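Tornico Wosar hand-held gripper pair: four months on a laundry floor

Reviewed by Zixuan Han, November 2025
Rating: 4 out of 5

I fold for a living, or I did full time until August, when the Wosar kit came to Veltitcombe Linen and I got pulled off the table for part of every shift to use it. So this is a review from the person with the thing in her hands, and I'll leave the purchase price and the server side to whoever signs for those.

What you get is 2 hand-held grippers, a charger, a case, and a login for Fan, the software that sorts your recordings. You hold one gripper in each hand, squeeze, and do your job with them. The cameras record what the grippers see, the white cubes on top tell the system where each gripper is, and the recordings go toward teaching the robot arms that are supposed to take over the sorting bench next year. I had never touched anything like it, and I had my first washcloth off the table in under a minute. I was grinning like a kid!

Grip and pads

The best part of the kit by a mile. The fingers have black mesh pads on the inside faces, and they hold cloth so much better than I expected. Thin cotton, terry, the slippery polyester napkins that slide out of everybody's fingers, all of it. You can pinch a single corner out of a crumpled heap and lift, and it comes up by that corner. My old complaint with every reacher and tong we've tried in the shop is that they need you to squeeze hard all day. With these I can hold a wad of fabric with hardly any pressure and my knuckles don't swell up by lunch.

The pads do pick up lint. We go over them with a strip of packing tape at each break, and that takes care of it. The replacement pads press in with your thumb (the manual shows a tool, but I've never needed it).

Weight and comfort

They feel light when you unpack them and less light at the end of a session. My forearms were sore for the first week and then they weren't. I have small hands and the handle is a bit fat for me. A taller coworker says it fits him like a glove, so try before you commit a whole crew to it. I would love a smaller handle option, and that's one reason I'm holding back the fifth star.

The cable is the other reason. It hangs off the back, and if you turn around without thinking it ends up across your forearm or down between the fingers where you're trying to work. I've learned to sweep it back with my wrist before I start. Tornico sells a clip for it. The clip should be in the box.

Passing things between hands

I want to go on about this because it's where I fell for the kit. Folding is mostly passing: one hand finds the edge, the other takes it, the first lets go and finds the next one. I figured that would be hopeless with a pair of mechanical jaws. It took me a couple of days of dropping everything, and then my hands just got it. You stop looking at the jaws. You look at the cloth, same as always.

It also made me notice how much I do without knowing I do it. I give every towel a little snap before the second fold. I turn my left wrist over before I let go. When I watched my recordings back in Fan I saw habits I've had for years, and I ended up using a few of those clips to train our newest hire, who was folding properly by the end of her first week. No one sold it to us as a training tool for people, and I think that's a missed chance.

The software

Fan is plain and quick. You see your takes in a list, you tap the ones that went wrong, you type a note if you want. My longest batch was 153 takes and it loaded without hanging. I like that I'm the one who decides which takes are bad. A sloppy corner that would pass on a gym towel won't pass on a hotel napkin, and it's a folder who knows that.

What I don't like: you can't split a long take in half, so a good fold followed by a fumble means you lose both. And the search only works on the date, never on your notes. Please fix that, Tornico.

Setting up

Most of my work with the kit happens in the big back room along the brick wall, under the tube lights. We started out near a window and the changing light gave us trouble with the cubes, so I'd say find a spot with steady overhead light and stay there. Leave yourself more elbow room than you think you need, too. With a gripper on the end of each arm you take up a lot of space. 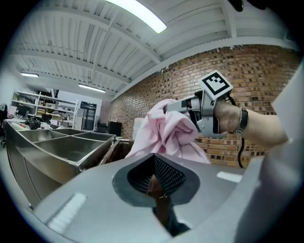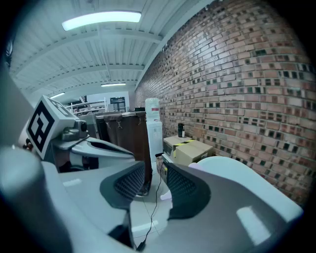

Now for the question everyone in the break room asked me, which was whether I was teaching a machine to take our jobs. I asked it too, at the meeting, before I ever agreed to hold the grippers. What we were told is that the arms are meant for the soiled sort first. If you've never worked a soiled sort, it's the part of a laundry that people quit over: the smell, the things left in pockets, the bending. I did it for 2 years and I won't miss it. We got it in writing that hours don't drop when the arms come in, and that time on the grippers is paid at the lead rate. I would tell any crew to get those same things on paper before the case is even opened.

The job has changed already, though. I'm off my feet more. I get asked what I think about fabric, and the people who came from Tornico to set us up wrote down what I told them about fitted sheets. I've got a say in how the new bench will be laid out, and I've already moved it once (on the drawing) so that the short people can reach the bins. There's a rotation now, so the gripper work doesn't all land on one person, and two of the older folders who swore they'd never touch it are better at it than I am.

Would I want to do it for a full shift? No. Two hours is my limit before my takes get sloppy, and I'd keep it there even if someone offered more. But I look forward to those hours, and I can't say that about any other piece of equipment in the building, the new dryers included.

Buy the cable clip. Order extra pads with the first shipment, the second one took weeks to reach us.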